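House rules for a two-arm table: what do you write down?

I help run the robotics bench at Nirnby, a shared workshop, and we've just got our two-arm setup to the point where other members can book it. I'm thrilled, because people are already signing up! But now I need one page of rules taped to the wall and I'm stuck on what belongs there. We do simple cup and bowl tasks on a cloth-covered table, one parallel gripper per arm, someone teleoperating and someone else resetting the objects.

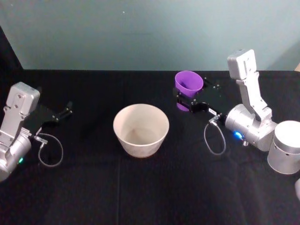
Right gripper holding the purple cup, left one open, bowl between them.

My draft so far says "keep hands clear" and "know where the stop button is", and that feels thin. What do you have on yours? Do you treat resets as a separate thing? And does anybody have rules about cables and the cloth, or is that overkill?

Kirsty Stubbs

Bianca Tudose

Oh, I love this question, we rewrote ours in April and I could talk about it all day. Resets are absolutely a separate thing! Most of our near misses came when the person moving the objects thought the operator had finished and the operator was only thinking. So our page is mostly about who may reach in and when:

- The operator says "holding" and takes both hands off the controls.
- The resetter repeats "holding" and only then reaches in.
- Both arms count as live, including the one with nothing in its gripper. People watch the arm that has the cup and forget the other one completely.
- If a gripper is closed on something, you don't pull it out by hand. The operator lowers it to the cloth and opens.
- The resetter says "clear" with hands behind the tape line before anything moves.

We put the tape line 200 mm outside the farthest point either gripper can reach, and we measured that with the arms stretched out, with a person on the stop button the whole time.

Cables and cloth aren't overkill at all. A loop hanging from the wrist needs enough slack for the full turn, but it can also snag on a finger or drag a fold of cloth along with it (ask me how I know). Ours get checked at the start of every booking: move each wrist slowly to both ends of its travel and watch the loop. Cloth gets clipped under the table edge and smoothed before the first run.

One more that people skip: write down what the lights mean on YOUR arms. Colors differ between makers, so copy the meanings out of the manual and tape them up next to the rules. Never let anyone guess that green means safe to touch.

And do a proper risk assessment before you write the page. ISO 12100 is the general one for machinery and ISO 10218 covers industrial robots. The page on the wall is the short version of what you find.

Fouad Tazi

Speed limit. Set it in the controller so nobody can forget it. Ours is 200 mm per second whenever a person is near the table and it has been great. Also plastic cups only, no glass.

Ashton Ruawai

We just have a laminated sheet saying be sensible, plus a sign-in book. Works fine for us but there are only 11 of us and we all built the thing together. I'd go with Bianca's if strangers are booking it.

Comments

Kane Hoani: The "holding" call is so good. We tried it at Batar this week and the new people picked it up right away.

Kirsty Stubbs: Thank you all, this is brilliant! Bianca, does the operator still say "holding" if they're working alone and doing their own resets?

Bianca Tudose: Yes, out loud! Feels silly for a day. Solo people also have to pause the controller before they step over the line.

Fouad Tazi: Forgot to say, test the stop button at the start of the day, with the arms moving slowly and nothing in the grippers.

Kirsty Stubbs: Adding that now. Tape is going down tonight.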